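Simulated collection – pre-batch inspection checklist
Flutari project, bedroom room set, ball tasks
Checked: Wed 26 April
Batch status: held, two items open

Fill in before any examples are recorded. Mark each item Pass, Fail or Query and leave a comment even where it passes. Anything marked Fail stops the batch until it is cleared in Drakari.

Section 1. Room and layout

1.1 Correct room loaded. Pass. Brick walls, plank floor, bed at the back with the bear and the purple pillow.

1.2 Arm model matches the task sheet. Pass. White Franka arm with the parallel gripper.

1.3 No props hanging in the air. Fail. The long black bar and the teal piece next to it are both off the ground, near the black tangle beyond the table. Check their resting heights in the layout file. If the learner sees props like this in enough examples it will treat them as normal.

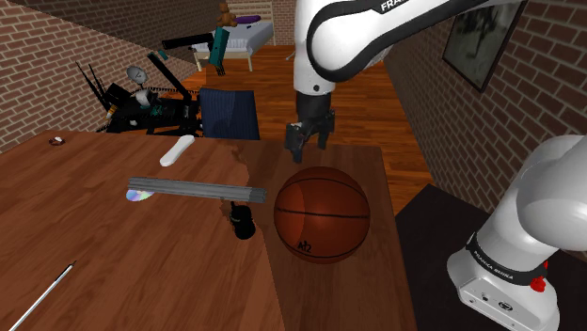 Room set, side view. Items 1.1 to 1.3.

1.4 Chair clear of the arm's path. Pass. It is beside the table and can stay there for all 8 layouts.

1.5 Ball on the tabletop at start. Pass.

Section 2. Hand and contact

2.1 Finger joints inside their limits at the start pose. Pass. Read from the log.

2.2 Ball and fingertips do not overlap. Query. One dark fingertip is right up against the underside of the ball. It may be plain contact, but the picture alone won't settle it. Pull the contact depth from the log and compare it with the limit on the Wong sheet.

2.3 Close view shows enough of the hand. Pass with comment. The palm is in view, but the outermost finger on the right is only partly in. Move this view back a little before the next batch – the labelling step needs all four fingers.

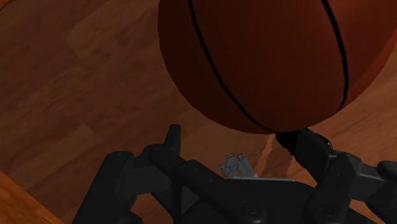

Section 3. Table and small props

3.1 Small props large enough to label. Query. The tiny dark round item near the far edge of the table could be a button or a nut. Give it a proper name in the prop list or take it out.

3.2 Long grey bar recorded as its own object. Pass. From the high view it slants down towards the top of the ball, near the gripper, and it is hard to say whether it is held. Use the grasp flag for this and do not label it by eye.

3.3 Props hidden behind the ball. Pass with comment. The small black upright one is partly hidden from the high view. Keep it, and mark it as partly hidden.

3.4 Light and shadow. Pass. There is a broad shadow over the near part of the table, and the ball still stands out well against the wood. Same light settings as the January batch.

3.5 View not blocked by the arm. Query. The arm takes up most of the right half of the high view. Acceptable for this task, though Faler should confirm before the view is used for anything on that side of the table.
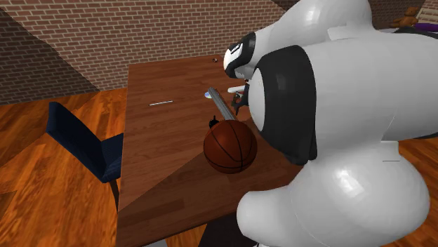
Section 4. Recording

4.1 Random seed saved with each example. Pass.

4.2 Test run of 5 examples opens and plays back. Pass.

4.3 Failed attempts kept and marked as failed. Pass. Do not delete them.

4.4 Disk space for the full batch. Pass.

Open items: 1.3 and 2.2. Rerun Sections 1 and 2 in full once both are cleared, then send the sheet back to Faler for release.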